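3. Materials and Methods

3.1 Households and bedding

The survey was carried out in two towns, Wunden and Durkano, which share a climate zone but differ in housing stock. Most homes in Wunden are detached houses with gas heating. Durkano has more apartments, and many of these are heated by a shared boiler that the residents cannot adjust. We expected this difference to show up in how many layers people sleep under and in how often those layers are washed.

A total of 119 households completed the study. Each kept a bedding diary from November to March. The diary listed every layer on the bed in order, from the fitted sheet upward, and asked for an entry whenever a layer was added, taken off, washed or replaced. Entries could be made on paper or by phone. Paper diaries were collected once a month and typed up by two members of the study team working separately. Where the two versions disagreed, the original page was checked.

The diaries produced 3,593 entries. Of these, 1,882 concerned a top layer, which we define as any blanket, quilt or comforter lying above the top sheet. The remaining entries concerned sheets, pillowcases, mattress pads and, in a few homes, sleeping bags used as comforters. Children's beds were included if the child slept in them at least four nights a week. Cribs were left out.

3.2 Sorting of top layers

Top layers were sorted by construction and by surface. Construction was recorded as woven, knitted, quilted or filled. Surface was recorded as smooth, looped or raised. Fleece blankets were placed in the raised group whether the pile was long or short. We did not try to separate fiber types by eye. The care label was used when there was one, and the fiber was entered as unknown when the label had been cut off or had faded.

Color and pattern were also recorded, though they were not part of the original plan. During the pilot in Goel, several people told us that they washed pale blankets more often than dark ones, and that a busy pattern let them wait longer between washes. We therefore added a short color code to the diary. Solid blankets were given one color word. Patterned blankets were given up to four, with a note on the type of pattern (stripes, dots, checks, floral, lettering or mixed). A blanket with orange, cream and deep red bands and a group of dots in cream, black and red would be coded as mixed.
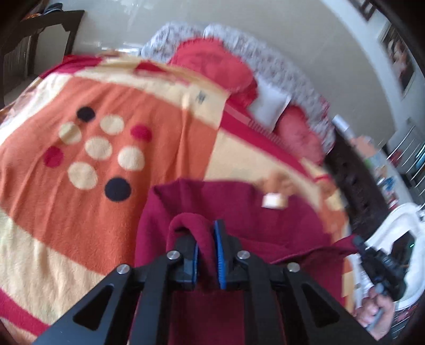

3.3 Measuring thickness and warmth

Thickness was measured on a subset of 556 top layers using the Pisex plate method. A flat plate is set on the fabric under a light load, left for one minute, and the gap between plate and table is read from a dial. Each blanket was measured at five points -- the center and four points halfway to the corners -- and the middle value was used. Blankets with stitched channels were measured between the stitch lines.

Warmth was not measured directly in the homes. We instead asked each sleeper to rate the bed on waking, on a scale from one (much too cold) to seven (much too warm). Ratings were given before getting out of bed where possible. Bedroom temperature was logged every half hour by a small sensor placed at mattress height, away from radiators and outside walls.

3.4 Handling and folding

Raised fabrics behave differently from smooth ones when they are gathered or folded. A fold in a thick pile tends to stand up as a rounded ridge, and it traps more air than the same length of fabric lying flat. This matters for our ratings, since many people sleep with part of the blanket doubled over at the feet or bunched at the shoulder (Figure 2). The diary asked for the number of layers but had no place to note that one layer had been folded.

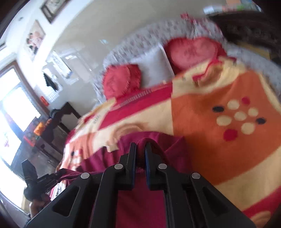
Figure 2. Deep maroon fleece gathered into a soft ridge on a made bed.

To get a sense of the size of this effect, we called back all households that had listed a raised top layer and asked whether it was usually spread flat. Those who said it was folded were asked where the fold lay and whether it stayed there through the night. Answers were coded as flat, folded at the foot, folded lengthwise or bunched. The last group included people who said they could not describe the position because it changed every night. We kept this group separate in the analysis and did not count it as an extra layer.

3.5 Washing intervals

A washing interval was taken as the number of days between two wash entries for the same item. First and last intervals were dropped, because their true start or end fell outside the diary period. If an item was put away and later returned to the bed, the days in storage were subtracted. Items washed only once were kept in the count of items but gave no interval.

Intervals were compared between towns and between surface groups using a mixed model with household as a random effect. Bedroom temperature, the presence of pets and the number of people sharing the bed were entered as fixed effects. Pattern type was added in a second step. The model was run again without the Durkano apartments that had no washing machine of their own -- these homes used a shared laundry room with booked hours, and their intervals follow the booking sheet closely.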